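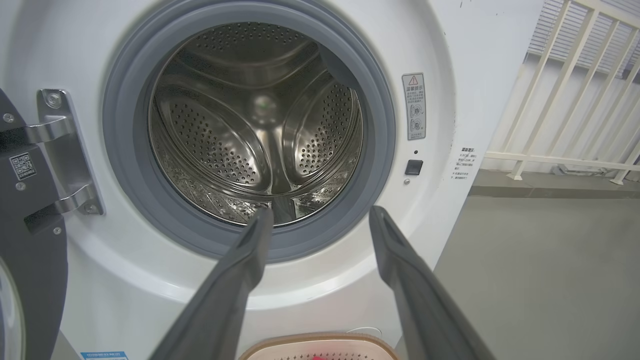 세탁기에서 빨래 꺼내는 작업, 원격조종으로 시연 모으는 중. 이번 주부터 드럼세탁기로 넘어왔다. 수건 개기보다 쉬울 줄 알았는데 드럼 입구에서 시간을 제일 많이 쓴다. 손목 카메라로 보면 왼쪽 손가락 끝은 고무 패킹 안쪽에 살짝 들어가 있고 오른쪽 손가락 끝은 아직 흰 전면 패널에 닿아 있다. 이 상태에서 그대로 밀면 안 된다. 오른쪽으로 치우친 만큼 손목을 왼쪽으로 옮기고 나서 들어가야 한다. 조종자 교육 때 제일 먼저 가르치는 동작이다.

우리 팀 이름은 Isis. 목표는 시연 1000개. 수요일 저녁 기준으로 728개까지 왔다. 여기서 말하는 시연은 검수 통과한 것만 센 숫자다. 중간에 멈췄거나 조종자가 한참 망설인 건 다 뺐다.

조종은 리더 암 방식이다. 사람이 작은 팔을 잡고 움직이면 로봇 팔이 따라온다. 팔을 직접 붙잡고 끌어주는 방식도 8월에 해봤는데 세탁기 앞에서는 자세가 안 나온다. 사람 손이랑 어깨가 자꾸 카메라에 들어오고, 드럼 안쪽으로 팔을 넣을 때 사람이 거의 바닥에 앉아야 한다. 허리 아프다는 말이 나와서 접었다.

그래도 직접교시가 나은 구간은 있다. 문 여는 동작. 힌지 쪽으로 원을 그리면서 당기는 건 손으로 끌어주면 한 번에 매끈하게 나온다. 리더 암으로 하면 궤적이 각진다. 그래서 문 열기는 직접교시로, 꺼내기는 원격으로 나눠서 받고 있다. 두 데이터를 이어 붙이는 문제는 아직 안 풀렸다.

조종자한테는 모니터로 손목 카메라랑 정면 카메라 두 개를 준다. 처음에는 다들 정면만 본다. 정면은 드럼 안이 안 보인다. 손목 화면만 보고 하라고 정면을 꺼버린 날이 있었는데 그날 성공률이 더 좋았다. 지금은 접근할 때만 정면을 켠다.

손목 화면의 단점은 깊이다. 드럼 안이 전부 스테인리스에 구멍이 촘촘해서 반사가 심하고, 어디가 벽이고 어디가 안쪽 끝인지 구분이 잘 안 된다. 깊이 카메라 값도 드럼 안에서는 구멍이 숭숭 뚫려서 나온다. 결국 리프터 튀어나온 부분을 기준으로 거리를 잡으라고 알려준다. 사람은 두어 시간이면 익숙해진다. 정책이 그걸 배우는지는 학습 돌려봐야 안다.

Zadmont 쪽에서 조종자 매뉴얼을 보내달라고 해서 정리하다가 규칙을 다섯 개로 줄였다.

문턱 넘기 전에 한 번 멈춘다.
손가락은 드럼 안에 들어간 다음에 벌린다.
안 잡히면 세 번까지만 다시 시도한다.
옷이 문턱에 걸리면 당기지 말고 위로 든다.
놓을 때는 바구니 위에서 완전히 정지하고 연다.

다섯 줄인데 지키는 게 쉽지 않다. 특히 첫 줄. 숙련된 사람일수록 안 멈추고 들어간다. 그런 시연은 보기에는 좋은데, 멈추는 사람 데이터랑 섞이면 같은 위치에서 행동이 두 갈래로 갈라진다. 지난번 모델이 문턱 앞에서 앞뒤로 떨던 게 이것 때문이라고 보고 있다.

재시도를 살릴지 버릴지도 얘기가 많았다. 처음에는 한 번에 잡은 것만 남겼다. 그랬더니 모델이 한 번 놓치면 빈손으로 바구니까지 갔다. 지금은 놓치고 다시 잡는 시연도 남긴다. 대신 세 번 넘어가면 버린다.

제일 어려운 건 얇은 옷이다. 탈수하고 나면 드럼 벽에 납작하게 붙는데, 손가락으로 집으려면 벽을 긁어야 한다. 리더 암에는 힘 피드백이 없어서 조종자가 얼마나 세게 누르는지 모른다. 모터 전류를 소리로 바꿔서 헤드폰으로 들려주는 걸 붙여봤다. 누를수록 음이 높아진다. 시끄럽다는 의견이 절반, 없으면 못 하겠다는 의견이 절반.

양말은 더 번거롭다. 패킹 접힌 틈에 들어가면 손목 카메라 각도로는 거의 안 보인다. 양말만 따로 모은 세트를 만들까 했는데 일단 섞어서 가기로 했다. 나중에 부족하면 그때 추가한다.

Laaksonen에서 쓰는 손가락 끝 패드를 빌려서 반나절 써봤다. 마찰은 좋은데 젖은 천에서 잘 안 떨어진다. 바구니 위에서 열었는데 옷이 한쪽 손가락에 매달려 있는 경우가 꽤 나왔다. 원래 손가락으로 돌아왔다.

세탁기 위치도 매일 조금씩 바꾼다. 처음에는 바닥에 테이프로 표시해 놓고 똑같이 맞췄는데, 그렇게 모은 걸로 학습하니까 기계를 손바닥 하나만큼만 돌려놔도 문턱에 부딪혔다. 지금은 시작할 때마다 로봇 베이스를 옮기거나 각도를 튼다. 바구니도 같은 자리에 두지 않는다. 조종자들은 귀찮아하지만 이건 양보 못 한다.

하루에 한 사람이 조종하는 시간은 짧게 끊는다. 오후 네 시 넘어가면 시연 길이가 눈에 띄게 늘어난다. 길어진 시연은 대부분 문턱 앞에서 머뭇거린 것들이라 검수에서 많이 떨어진다. 늦게까지 하는 것보다 아침에 일찍 시작하는 게 낫다.

남은 개수 채우면 Fevenmont 저장소에 중간 버전 올리고 첫 학습 돌린다. 평가는 조종자가 한 번도 안 써본 다른 세탁기에서 할 예정. 문 열리는 방향이 반대인 걸로 구하는 중이다.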